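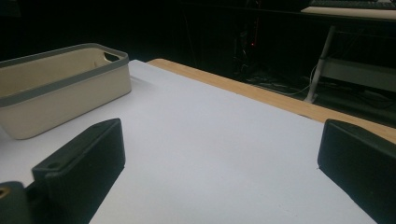
Storage bin on the white work surface, beyond the fingers of the gripper.

Clamow FAQ

Last reworked in October, after a long evening of reading the mailing list. If your answer is missing, write to the list and it will probably end up on this page.

What is Clamow?

Clamow is a set of programs for turning gripper recordings into something a robot arm can learn from. It reads video from a camera mounted on a gripper, works out where the gripper was at every moment, cuts the recording into usable pieces and writes them to disk in a format that training code can read quickly. It also has a small runtime for playing a trained policy back on an arm, which used to be a separate project and is now just part of the main download.

Do I need a robot to use it?

No! You can record, track, clean up and train without any arm in the building. You only need one when you get to playback, and even then the simulator will take you a good part of the way. Plenty of people on the list have been using Clamow for months and have never run the playback side.

What's the difference between Clamow and Fetov?

Fetov is the motion planner. Clamow calls it during playback to check that the next stretch of movement can be reached and won't run the arm into itself. You can swap in your own planner by writing a short adapter (there's a template in the adapters folder), but Fetov is what we test against, and it's lovely to work with. If you install Clamow the normal way, you get Fetov too.

How does the tracking work?

It looks for points in the video that stay put from one image to the next and solves for the camera's movement from those. The readings from the motion sensor get blended in, which helps a lot during quick turns. Then a second pass runs over the whole recording, backward as well as forward, and tidies up the drift. I still get a kick out of watching that second pass pull a wobbly path into a clean one.

My tracking gets lost over a plain tabletop. What can I do?

This is the question we get the most. A plain white surface gives the tracker almost nothing to hold on to, and if it fills most of the view the solver has to live off whatever it finds around the edges. Things that help:

Begin each recording with a slow sweep that takes in the edge of the table and some furniture.
Turn on the setting called far_points. It gives extra weight to anything past the table: desk legs, keyboards, cables on the floor, all of that is great for tracking.
Lift the low-light threshold if the room behind the table is dark. The default throws away dim points that are perfectly good.
Don't mask out more than the fingers.

That last one catches people. The fingers move with the camera, so they have to be masked or the tracker believes that nothing is moving at all. But a mask drawn too generously takes the bottom corners of the view with it, and sometimes those corners hold the only useful piece of table edge. Run the mask tool on a few stills and trim it by hand.

Can two grippers be recorded together?

Yes, and this got so much better in version 2. Each gripper gets its own track, and the aligner puts both into one shared map using the parts of the room that both cameras saw. After that it makes a final correction from moments when one gripper is in view of the other. You don't have to mark those moments, it finds them.

The clocks matter more than anything else here. Sync them before every session and check the offset in the viewer before you put the grippers away. An offset you can't spot by eye can still ruin a handover.

Does it work with cloth?

It does, and cloth is my favorite thing to record. Folding, lifting, laying flat, moving folded clothes into a bin – the recording side doesn't care what you are holding. The part that needs thought is segmentation. With a rigid object, Clamow can guess where a grasp begins from the finger opening alone. With fabric the fingers may close almost all the way, and the signal looks the same as an empty grasp.
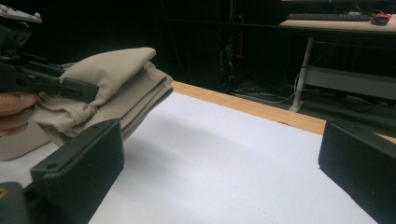
So for cloth you should switch the grasp detector from "width" to "width+image". It runs slower but it looks at what is between the fingers before it decides. If you record with two grippers it will also use the other gripper's view, and that fixes most of the cases where one camera has its view filled up with fabric. You may still need to move a few cut points by hand. The editor has a shortcut for it (hold C and drag).

How many recordings do I need?

It depends on the task, and I would be making things up if I gave one number for all of them. Our laundry demo was trained on 1733 clips. A simpler one, moving a bin from one side of the table to the other, was fine with 500. Start small, train, watch where it goes wrong, and record more of exactly that. Varied starting positions are worth more than extra repeats of the same one.

Why do my clips show up as "pending" for so long?

Clips wait for both tracks to finish before the aligner touches them. If one camera's file never arrived, its partner will sit there for 24 hours and then move to the unmatched folder. You can shorten the wait in the config file. You can also drag a missing file in later and press Rescan.

What is Tomić?

The viewer. It shows the gripper paths in 3D with the video next to them, and you can scrub through both together. Faustine Baudry wrote the first version over a single winter and still looks after it, so viewer bugs go to her tracker and not to the main one. Please attach the session log!

Can I import data from Imasport?

Yes, with the import_imasport command. Paths, video and finger openings all come across. Their grasp labels come across too, but we store them in a separate layer so they don't overwrite yours. Color profiles are not supported yet. There's a branch for it if you are feeling brave.

The policy works in the simulator and shakes on the real arm. Help?

Check latency first. Run the measure_delay tool with the arm powered and the camera attached, and paste the result into your playback settings. Most shaking comes from a policy acting on an image that is older than it thinks. If the delay is right and it still shakes, lower the replanning rate in Fetov one step at a time.

Can I ask questions live?

There's an open call every Thursday, link on the mailing list. Bring a recording that broke something. We love those.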